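Forums > Small Spaces > Entryway and Desk > Key and jewelry racks

Small T-shaped rack with a tray: worth the table space?
Posted in March by plumbline_odd
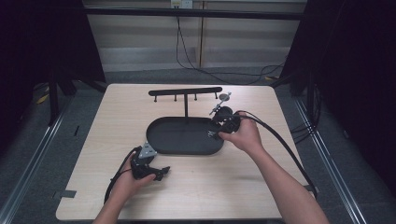 I've been trying to settle on one place for keys, a lanyard and a couple of necklaces, and I keep coming back to the tray-and-rack kind that stands on a table. Wall hooks are out for me. The lease says no holes, and the adhesive ones came off the paint twice. The black rack on the light wood-grain table has the layout I'm after: an oval tray with a raised rim, a thin post coming up from the back edge, and a crossbar with four pegs hanging down. Each peg ends in a small knob, and I'd guess that helps keep a ring or a chain from sliding off. My table by the door is 21 inches deep, so space is tight but workable. Does anyone use one of these every day? Mostly I want to know if it tips.

---

rutabaga_lane wrote:

Had one from Bestine, not the same model but the same idea. It tipped when I hung all the heavy stuff on one end. Car key, house keys and a bike lock key on the far right peg, and over it went. Once I put the heavy ring near the post it was fine. Mine was $18 and I got two years out of it.

---

garagehalf wrote:

I'd skip it. A bowl does the same job and can't fall over. You drop the keys in and walk away. With pegs you have to aim, and after a week everyone in the house is using the tray and the pegs are bare.

---

rutabaga_lane wrote:

garagehalf, that works for keys. Necklaces in a bowl turn into one knot. I spent 30 minutes on one with a pin.

---

garagehalf wrote:

Fair enough on the necklaces. I still wouldn't mix the two on one rack. Keys scratch things.

---

tallow_and_twine wrote:

Look at where the post is attached. With the post at the back edge of the tray, you get the whole tray free for a watch, coins, whatever. With the post in the middle you lose the best part of it. I have a Marchand one with a center post and I can't lay my glasses down flat.

The downside of a back post is that anything hanging low gets in the way of what's in the tray. Long chains end up lying in the coins. Measure your longest necklace before you buy.

---

plumbline_odd wrote:

Good point about the chain length. My longest one is long enough to be a problem — I might double it over the peg. The keys would go near the post, as rutabaga_lane says.

Does the rim matter much? I've seen some with a flat plate.

---

tallow_and_twine wrote:

Get the rim. Earring backs roll.

---

nine_oh_nine wrote:

I weighed mine on the kitchen scale after the tipping question came up in another thread. 640 grams, all metal, Rutevwood brand. It doesn't move with four key rings on it. The lighter ones I've handled at the store slide if you pull keys off in a hurry. If you buy a light one, stick felt or a bit of shelf liner underneath. Check the crossbar too. On mine it screws into the post and it works loose every few months, so the whole top starts to turn. A quarter turn with a screwdriver fixes it.

---

garagehalf wrote:

So now it needs maintenance. The bowl has never needed a screwdriver.

---

nine_oh_nine wrote:

It takes ten seconds.

---

plumbline_odd wrote:

I think I'll go with a heavier one with the post at the back, and keep a small dish next to it for change. If the table gets too crowded the dish goes. Will post again once I've had it through April.

---

rutabaga_lane wrote:

Put the felt on first. It's a pain once everything is hung up.

Contact the moderators | Copyright Gurnmont Forums | Back to top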